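Section 3: Photographing a typed script

Right, this is the bit most people skip to, and I don't blame you. By now you should have your script out of its old folder, the rusty clips off and the pages in order (section 2 if not). I use a Vollen copy stand and whatever camera is charged. The script I learned on was a carbon of a silent drama called Rivadeneira, 155 pages of flimsy onion skin with somebody's pencil all over the title cards, so if I sound fussy you can blame that one.

Setting up

1. Put the stand on a table that doesn't wobble. Press down on each corner with your palm first. If it rocks, fold some card and wedge it before you go any further.

2. Lay a sheet of plain black paper on the baseboard. Old carbons are thin enough for the wood grain to show through, and you'll see it on every single page if you skip this.

3. Fix the camera to the arm with the lens pointing straight down. Lay a small mirror on the baseboard and look through the viewfinder: when the lens is looking back at itself in the middle, you're level.

4. Put one lamp on each side, both at the same height, and switch off the ceiling light. Leave a gap of 10 cm between the lamps and the edge of the board.

5. Take a test shot of a blank sheet of ordinary 80 gsm paper. All four corners should look equally bright. If one is darker, move the lamp on that side and try again.

Note: the knob on the back of the Vollen arm creeps. Mine sinks a little over a long session, so check your focus whenever you stop for a rest.

Shooting the pages

6. Start with the cover, then the back of the cover. People forget the backs! Studio stamps, phone numbers and the odd rude remark about a director all end up there.

7. Slide each page in against the left-hand guide. Lift it by the long side — never a corner.

8. Shoot inserted pages where you find them, even if the numbering goes daft. Revisions were often typed on different coloured paper and the order tells you something. Write the oddities in your log as you go.

9. Title cards are usually typed in capitals in the middle of the page. If there's pencil beside them, take a second shot with just one lamp on. The low light from one side picks out writing that's been rubbed away.

10. When you finish a reel's worth, copy the files across before you carry on.

Caution: don't put glass over a page that has a carbon image. It can lift. Wouter Van Hecke lent me a lovely heavy sheet of glass for my second script and it took half a line of Reel Four with it. I still feel ill thinking about it.

Caution: if a page smells of vinegar, stop and look through the box. It may well be a strip of film tucked in with the papers, and that wants to be moved somewhere else before you carry on.

Naming the files

Short title, reel, page, in that order, so Oder-R2-014 and so on. Put an "a" or "b" at the end for fronts and backs. Ward Van Dijk puts the draft number first, and his folders sort better than mine, so do it his way if you have more than one draft.
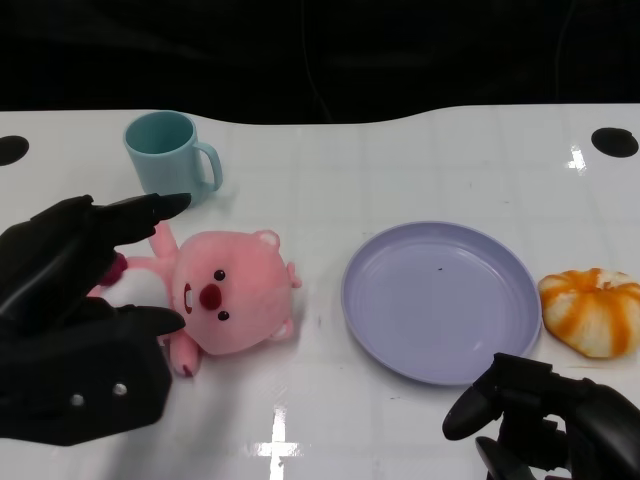
Scripts need a clear surface beside the stand as well, one side for pages waiting and the other for pages done. Give yourself more room than you think, because a stack of loose pages spreads. A glossy white tabletop like the one in the photo will bounce lamp light up into your lens, so cover it with something dull — and a mug or a peeled mandarin should be well away before the first page comes out. Juice on onion skin is there for good. Turn the finished pages face down as you go and they'll still be in order at the end, ready for the Lomard box in section 4.

Related guides
Section 2: Clips, pins and getting pages in order
Section 4: Packing a script in a Lomard box
Storing lobby cards and stills
Reading a silent continuity script
Dating a draft from its paper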